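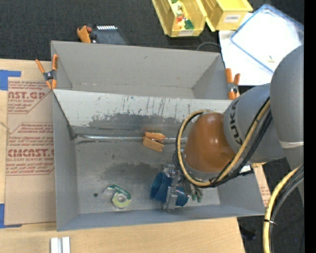 The front bin, with the blue cup and the orange clamp

Went to the Wultley open day on 13/07/2025 and had a brilliant afternoon! I'd come for the packing hall (2,000 parcels a shift, they told us), but I spent ages at the sorting tables, where odds and ends go into big grey metal bins. I do love a well-used bin – scratches, chips, dark scuffs all up the back slope, and a worn metal floor. A blue cup was lying on its side in ours, with an orange spring clamp across the seam behind it.

Next came the Dreßler shelving, 300 bays of it, and then tea. Entry is free and the 738 bus from Jolton stops at the gate. They're running another one in May and I'm already going.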